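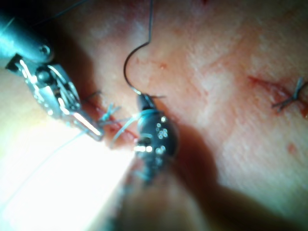
A reader wrote in after our last piece on country patients, wanting to know where the families sleep. Her own husband had gone down to the city for an operation, she told us, and she'd spent the first night in the car park with a thermos and a picnic rug, as she couldn't face driving home and hadn't thought to book anything.

I read her letter aloud at the kitchen table of the Claltham guesthouse, and the woman who has run the place for longer than she cares to add up put down her tea towel. "Oh, the poor love," she said. "We get that so often. They pack beautifully for the patient, pyjamas and slippers and the good dressing gown, and then they turn up themselves with a handbag and no toothbrush."

The guesthouse is a rambling old weatherboard a short walk from the hospital, with 44 beds spread across rooms of every shape, and a back verandah that catches the sun until the middle of the afternoon. Most of the people staying there come from towns a long drive off. Her own home town, Sotosero, has around 3000 people and one set of traffic lights, and she still calls it "up home" though she hasn't lived there since her two boys were small.

I asked what people need most on the day of surgery, and she gave it a good deal of thought, getting up once to turn the soup down.

"Something to do with their hands," she said. "I used to sit them down and talk at them, bless me, I thought that was being kind. Now I give them beans to top and tail. There was a shearer here last winter, great big man, his mum was in having her bowel done, and he peeled every potato in the house. We had potato bake until the weekend!"

She is firm about phones. Families are asked to choose one person to take the call from the ward and pass the news along, and she keeps a charger in the top drawer of the dresser for whoever that turns out to be. She is less firm about bedtimes, and the kitchen light stays on all night.
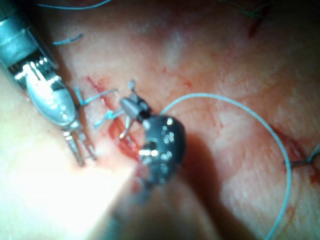

Last updated: February

Breakfast is at half past six — early, she admits, but the surgeons do their rounds early too, and people like to be at the bedside when the doctor comes by. There's porridge, toast, and a tray of day-old buns from the Monuvitz bakery on the corner, which has been sending them over free of charge for years and won't hear a word of thanks about it.

The nights after are harder than people expect, in her view. "You hold yourself together for the operation, and then it's over and you've got a visitor's chair and a crossword, and you could howl. I tell them to go for a walk along Yeh Creek. Go and look at the ducks. The ward will ring if they want you."

And going home? She laughed at that one. "They always want to leave straight away, don't they, the minute he's discharged. I say have your lunch first. It's a long road, and he'll want a cushion between his tummy and the seatbelt, so ask the ward about that before you go." She keeps a basket of cushions by the front door, sewn by past guests out of curtain offcuts, and doesn't expect them back, although a fair few do come home in the post, washed, with a note pinned on.

Before I left I asked what she would like me to tell our reader. She took the letter from me and read it through again herself, quite slowly.

"Tell her to ring us next time, any hour," she said. "And tell her I hope he's eating."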